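Omlow Street Supper Club: where we've got to
8th July

Hi all at the Hordiienko Fund,

You asked for a page or so on how the first half of the grant has gone, and I'm going to run over that, so get a coffee. Short version: the supper club is alive, people are eating, and I still owe you one receipt from the fishmonger (I know, I know).

When I wrote to you in January we had a kitchen we could borrow two evenings a month and a list of neighbors who'd said yes on the doorstep. Saying yes on the doorstep is easy! The first supper brought in 12 people, and four of those were my relatives. I won't pretend I wasn't a bit low walking home with all that leftover barley. But the ones who came told the ones who hadn't, and by spring we were setting places for 25 and having to borrow chairs from the dance school upstairs.

The cooking lessons before supper are what I'm proudest of. We'd planned them as a kind of extra, an hour for anyone who wanted to chop and chat, and they've become the thing people turn up for. We did dumplings, we did three kinds of soup, we did a flat onion bread from Varkurport that Volodymyr Bondarchuk's grandmother used to make and that none of us can get thin enough. He's very patient about it. The lesson on sauces and dressings went so well we ran it twice, and I've learned more about what you can do with a bit of citrus than I did in years of cooking for my own family.
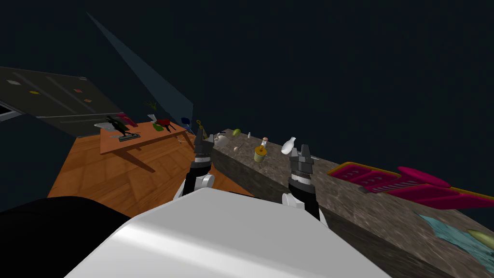 Volodymyr wants me to tell you that the lessons are too short. An hour is fine for a dressing, he says, but you can't teach dough in an hour, people go home having watched it rise and never having baked it, and would the fund please think about that before anyone prints another flyer. I've told him I'd pass it on, and I agree with him. I'd like to try a longer session once a month in the fall and see who stays.

Now the money. Food is running a little over what we guessed, mostly oil and butter, and the rent is a little under, so they nearly cancel out. The knives and boards we bought with the equipment line are all still with us. The big stockpot has a wobbly handle and I've had it looked at, with no luck so far. If we can move $60 from printing over to equipment I'd like to put it toward a new one. We hardly print anything these days, as most people hear about us from whoever sat next to them last time.

What hasn't worked: the lunch idea. We tried it with the Ulau housing block and picked a bad time of day for just about everyone who lives there. Parents were at school pickup, the older folks had already eaten, and I stood in the lobby with a tray of rolls feeling silly. I've talked to the building manager since and she thinks early evening would go better, so we're going to try that before we give up on it. The bus is a problem too. It stops running past Omlow Street before we've finished dessert, and I've been driving up to four people home after each supper, which is lovely company but isn't a plan.

For the second half I'd like to keep the suppers as they are, stretch one lesson a month, and get the recipes written down. They're currently on envelopes in my kitchen drawer, and two of them I can't read. I'll send the updated budget sheet separately, with the fish receipt if he ever answers his phone. Come and eat with us if you're over this way, we start setting tables at six and there's always a spare apron.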